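June, bench notes, headphone shelf. Started 9.40am

Carrying on from the last page, which stops halfway down because the kettle went. Still on the loan headsets. The Relton order came in short again, 50 pairs of replacement cushions asked for and a box of the small size turned up. Small ones don't fit anything we own. Boxed up to go back, label on, left by the door.

Jobs left from the list:
- cushions off, wiped, back on or binned
- headbands checked for splits in the covering
- cables sorted by plug
- something done about the storage, properly this time

Cushions first. Same routine as before: thumb under the inside lip, roll it, pull towards you. Don't go in with a screwdriver. Whoever did the last batch went in with a screwdriver and there are gouges on the plastic ring, and now the lip won't seat on those ones and the cushion walks off while someone's wearing it. Put the gouged ones in the tub marked REPAIR not the tub marked SPARES. I have moved three back already today.

Wipes: the alcohol ones dry out the fake leather. You can see it on the older sets, fine cracks all round the seam, then black flakes on everybody's ears. Imogen Inskip has been saying this since summer and she's right. Switching to a damp cloth with a drop of dish soap, then a dry cloth, then left open overnight. Slower. Alcohol wipes stay for hard plastic only - mic booms, sliders, outside of the cups.

10.25. Tried the soap on the worst of the Olteck sets. Came up ok. Bit of a smell, the lemon stuff from the kitchen. Get unscented next shop.

Flakes: once it's started flaking there is no saving it. Tried the leather conditioner on one pair just to be able to say I tried. Went shiny, still flaked. Bin. Write it on the sheet before binning please, otherwise the stock number is fiction.

Foam inserts are a seperate question. The thin disc behind the cushion goes to crumbs after a few years and gets into the driver mesh. Tap it out face down, soft brush, don't blow. Blowing sends it in. No spare discs in the drawer. Could cut our own from the grey sheet foam left over from the display cases, it's near enough the right thickness, would want a punch or a cardboard template and sharp scissors. Making the template this arvo if there's time.

Headbands. Mostly fine. Trouble is always where the band meets the cup, people grab one cup and drag it off sideways and all the load goes through one hinge. Want a line added to the sign-out sheet: TWO HANDS. Had a go at a drawing for it, looks like someone being arrested. Will redo.

Creaky ones: dot of silicone grease on the slider, work it up and down, wipe off. NOT the spray. The spray got on a cushion last time and it never came off.
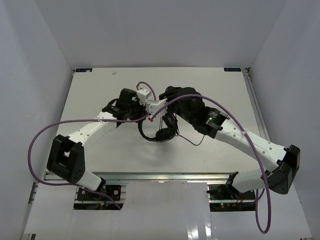
How they get put down matters more than how they get worn, I reckon, going by where the damage is. Over-ears won't stand up by themselves and don't lie flat nicely either. Put one straight on a bare white tabletop and it ends up like the black one did, thin band bowed off to one side and the cushion at the bottom end of it, and then somebody stacks another on top. Do that with a shelf full and the bands get a set in them. So hooks or cradles, one or the other. Hooks are cheap but a narrow hook dents the padding on the band. Wants to be wide and rounded, thinking offcuts of the 75 mm drain pipe, cut in short lengths and screwed to a batten through the inside. Pipe's already here, under the stairs.

11.50. Cut one length of pipe as a trial. Hacksaw wandered. Use the mitre box, that's what it is for. Edges need a good going over with the fine paper, the raw edge is sharp enough to mark a band and probably a finger. Screwed it to a scrap of pine and hung the heaviest set on it, the Droneo with the big mic. Holds. Sits a touch forward so the cups knock the wall behind. Batten needs packing out, or a longer piece of pipe. Longer pipe easier.

Spacing: measured widest set across the cups and added a hand's width so you can get in without dragging the neighbour off. Pencilled on the back wall of the store. Ignore the older pencil line beneath it, that was for the coat rail.

Lunch. Someone's curry has gone over in the microwave, whoever it was please.

1.15. Cables. Tipped out the whole tub. What a mess. Sorting:

USB ones - keep, coil, velcro
Round plug, single - keep, goes with the newer sets
Round plug, double (pink and green) - only the two old desktops take these, keep a handful, rest to e-waste
Mystery ones with the square end - off the old Buthelezi conference kit? Asked, waiting to hear. Leave in the shoebox, don't chuck

Coiling: over-under, hand sized loops, not round the elbow. Round the elbow puts a twist in and then they kink right at the plug. And don't wrap the cable round the headband. Every set that came back wrapped tight has a soft spot in the cable by the cup, and two have gone dead on one side. Loose coil, velcro, clip it to the cable itself, done.

Velcro running low. The wide roll is too wide, cut it down the middle lengthways and you get twice as many. Scissors gum up, wipe with a bit of the alcohol (there you go, a use for it).

Labels. Current ones are on the outside of the band where hands go so they're all rubbed blank. Moving to inside of the left cup arm, small label, clear tape over the top. Tested one on a smooth plastic arm and it took well. On the textured ones it lifts at the corners within the hour. Might need the paint pen for those. Pen is silver, shows up alright on black, useless on the two white sets.

Numbering: start again at 1. The old numbers go up past the total of sets we've ever had, someone was reusing the asset tags off the projectors. Makes no sense. New list goes in the front of the blue folder and the old list gets a line through it but stays in, in case finance ask.

2.40. Budget thoughts while the tape dries. The quote for new sets all round was 3,000 and that is not going to happen this year. Cushions plus pipe plus velcro is small change beside that, and most of these are sound where it counts. Sound check on each one before it goes on a hook: left, right, both, mic if fitted, wiggle the plug while it's playing. Any crackle, REPAIR tub with a bit of tape on the bad side. Tape on the bad side!! Not just "broken" on a post-it. Half the time is spent finding out what the last person already knew.

Asked Imogen if she'd do listening checks tommorrow, she will do the morning. She wants the old folk recording for it and not the test tones, fine by me, the tones give me a headache too. It has a hard left fiddle which is handy for spotting swapped channels.

3.20. Template for the foam discs done, cereal box, two thicknesses glued. First disc a bit tight, trimmed the template by a hair. Second one sat in nicely. Cut a small stack, in the envelope pinned over the bench. Save the offcuts, they'll do as packing behind the batten.

Still to do:
- ring Relton re cushions, ask for the large by measurement not by part number
- unscented soap
- rest of the pipe, mitre box, sand both ends
- wall plugs, have got the screws
- redo the two hands drawing
- square end cables, chase
- lids for the tubs, dust is getting in the REPAIR one

Packing up at 5, glue still tacky on the second template so don't stack anything on it. Soap-wiped cushions are on the tea towel by the window, leave them open side up till morning.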